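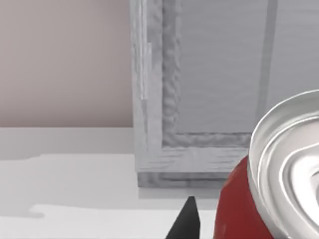

Hindberg Bench Guide, Part 4: Comparing Grippers in the Simulator
Written by Ningsih Tarigan. Revised 12/11/21.

By the time you reach this part you should have the Harkis controller talking to the simulator and at least one arm that moves when you ask it to. If you don't, please go back to Part 3 and take your time with it. I would much sooner have you spend an extra evening there than try to compare two grippers on a controller that drops commands (I have done this, and the notes I took were worth nothing).

We will be comparing two grippers: the Sasura, with its narrow fingers, and the Tsang, which opens wider and closes a good deal more slowly. The object is the soda can from the standard kitchen set. It's a friendly thing to start with, round and upright, and the arm can come at it from any side.

4.1 Before the first run

1. Open the comparison project and load the kitchen layout. Wait until the textures have finished loading before you touch anything.
2. Choose Sasura from the gripper menu. The finger length should fill in by itself. If the box stays blank, close the project and open it again.
3. Set the closing speed to 40 percent. You can raise it later on, and you probably will, but both grippers need to start from the same number.
4. Set the grip force limit to 65 percent.
5. Type 111 into the random seed box. Any seed will do as long as you use the same one for both grippers, but the sample results in Part 6 were made with this one.

Note: The seed box empties itself whenever you change layouts. Check it again before you press Run.

4.2 Setting up the views

Each run can be saved from more than one camera. The close view is good for judging the gap between a finger and the can. The table view is the one I lean on for everything else, and I'd ask you to leave shadows switched on for it. With the light overhead, the gripper throws a T-shaped shadow onto the white tabletop, and that shadow tells you a lot about where the hand is even when the hand itself is out of view.

6. Open the camera panel and turn on both views.
7. Set shadows to Soft.
8. Save one still from the table view before the arm moves, and keep it with your results.
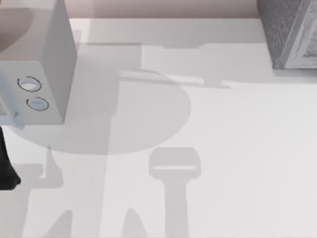

Yupin Wattanapong wrote to me after the September edition that she gets steadier comparisons by leaving the cameras alone and swapping only the gripper, even when the Tsang ends up partly out of view. Her feeling was that a slightly awkward angle does less harm than two different ones. I have come around to this, and the steps below now follow her way of doing it.

4.3 Running the comparison

9. Press Run and let the Sasura complete all 50 attempts. Don't pause partway to adjust anything, however tempting it looks.
10. Save the results under the gripper's name.
11. Go back to the gripper menu, choose Tsang, and re-enter the speed and force limits from steps 3 and 4. They do not carry over.
12. Run again with the same seed and the same cameras.

Caution: Never change grippers while the arm is moving. The simulator will let you, but the controller keeps the old finger length and will drive the new fingers into the table.

If you see pale, see-through parts in the table view, look at the Overlay setting in the camera panel before you go hunting for a fault in the arm. Turn Overlay off and save the still again — it only takes a moment.
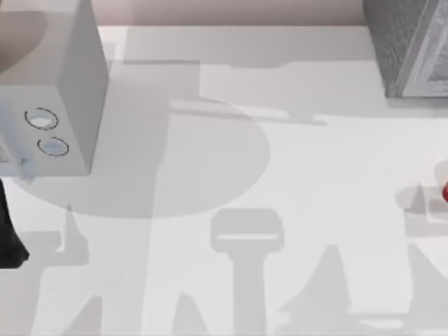
Figure 4-3. Table view with soft shadows, red object at the right margin.

13. Put the two sets of stills side by side and go through them in order, writing down the attempt number wherever the grippers part ways. Part 5 explains how to load those attempts one at a time.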